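Chapter 4
Getting Hired in the Writers' Room

I got my first TV job by lying about my typing speed. Elvia Figueroa was running the room on Nandesent, a hospital drama, and she needed an assistant by Monday. I came in with a notebook and two pens – and filled both sides of every page before lunch!

So in this chapter we'll look at how a room really runs: who talks, who takes notes, and how an idea gets onto the board (or quietly dropped). Keep a script you like nearby. We'll be marking it up as we go.

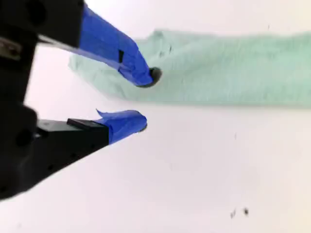 Page 393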